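# The Compressor

Emlyn Cadwaladr had been repairing refrigerators in Dirthorpe long enough to know that people lied to him on the phone.
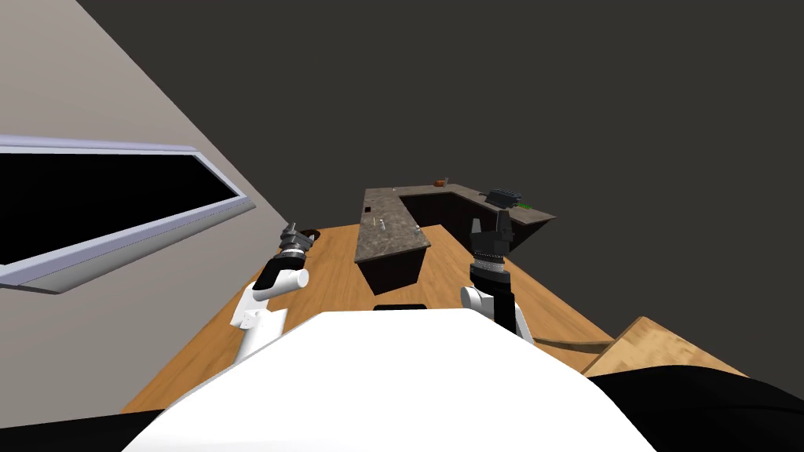 Why is a fridge warm on top when the freezer is still cold?

Usually the air isn't getting from one to the other. A fan has quit, a damper has stuck, or the coil behind the back panel has iced itself into a brick, and the cold stays down there with the peas.

That was the answer Emlyn gave on the phone, free of charge, to anyone who called before nine in the morning. He gave it to Mrs. Palerov at ten to nine one day in March, and she listened to all of it and then said the freezer wasn't cold either.

"You said it was cold," said Emlyn.

"I said it was a freezer."

He put his tools in the van.

The Palerov house was at the top of Chornovol Street, which had been laid out by someone who'd never carried a dishwasher up a hill. Mrs. Palerov met him at the door in a winter coat. Behind her stood her husband, also in a coat, holding a ham.

"We've moved everything to the porch," she said. "It's been very stressful for the milk."

The refrigerator was a Cirkia. Emlyn had feelings about Cirkias. They'd been sold in town for one summer out of the old carpet store, at $1,945 apiece, by a salesman who told every customer that the compressor would outlive them. A number of customers had taken this as a challenge. The Palerovs had owned theirs for 14 years and spoke of it the way other families speak of an uncle who drinks.

"When did it stop?" he asked.

"It didn't stop," said Mr. Palerov. "It slowed down."

"It stopped last night," said Mrs. Palerov. "He was talking to it."

"I was encouraging it."

Emlyn put the back of his hand against the inside wall. Room temperature. The light came on, bright and cheerful, as the light always does, and lit up one jar of mustard that had apparently been judged strong enough to stay behind.

He asked whether anything had changed lately. He always asked, and the answer was always no, and he always waited after the no. It was the only trick his father had taught him that had kept its value. The longest he'd ever had to wait was four minutes, for a retired judge who had been defrosting with a screwdriver.

"No," said Mrs. Palerov.

Emlyn looked at the mustard.

"Nothing at all," said Mr. Palerov.

Emlyn moved the mustard slightly to the left.

"Unless you count the cleaning," said Mr. Palerov.

"What cleaning?"

"I watched a thing about coils. You're supposed to vacuum the coils."

"You are," said Emlyn. "Good for you." He meant it, too. In his experience the average coil in Dirthorpe wore more fur than the average dog. "So you pulled it out from the wall."

"All the way out."

"And you unplugged it first."

"Of course I unplugged it. I'm not an idiot."

There was a silence in which all three of them got ready for the next question. Emlyn had been in this silence before. It paid seventy dollars, which was what he charged to come through a door, and over the years it had put a new roof on his house.

"But the light's on," said Mrs. Palerov, a little quickly. "So it's plugged in. We checked that. We checked that before we called."

She had him there. Emlyn was almost pleased. He got down on the floor, which took longer than it used to, and shone his flashlight under the toe grille, and then he got up again and walked the thing out from the wall, left corner, right corner, left corner, like a man dancing with somebody's large aunt.

It was beautifully clean back there. The coils shone. The fan blades shone. Tucked between the fan blades, folded very neatly, was a yellow dust cloth.

"Huh," said Mr. Palerov.

Emlyn unplugged the refrigerator and drew out the cloth. With nothing moving over it, the compressor had been getting hot, shutting itself off, cooling down, trying again, and getting hot, probably since the weekend. It had gone on like this without complaint, except for the slowing down that Mr. Palerov had noticed and tried to talk it through. He gave the fan a push with one finger and it went around. He plugged everything back in. After a moment the compressor shuddered, coughed, and took up its hum, in the key Cirkias had always hummed in, a bit flat.

"So it's fine," said Mrs. Palerov.

"It might be. Give it until tonight before you bring the milk in. Put a thermometer on the middle shelf, and if it's not under forty by bedtime, call me."

"And he won't clean it again."

"He should clean it again. Twice a year." Emlyn handed Mr. Palerov the cloth. "He should just count his rags afterward."

She paid him in cash, out of a coffee can, and made her husband watch. Then she asked what a new refrigerator would run them these days, in case, and Emlyn told her, and all three of them turned and looked at the old Cirkia with more respect.

At the door Mr. Palerov caught his sleeve. He still had the ham.

"The talking," he said, keeping his voice down. "Does that do anything?"

Emlyn thought about his own chest freezer, in his own garage, and what he'd said to it that winter.

"Keep it positive," he said, and went down to the van, where the phone was ringing. It was a man on the next street whose ice maker had stopped for no reason at all. Nothing had changed, the man said. Emlyn started the engine, and waited.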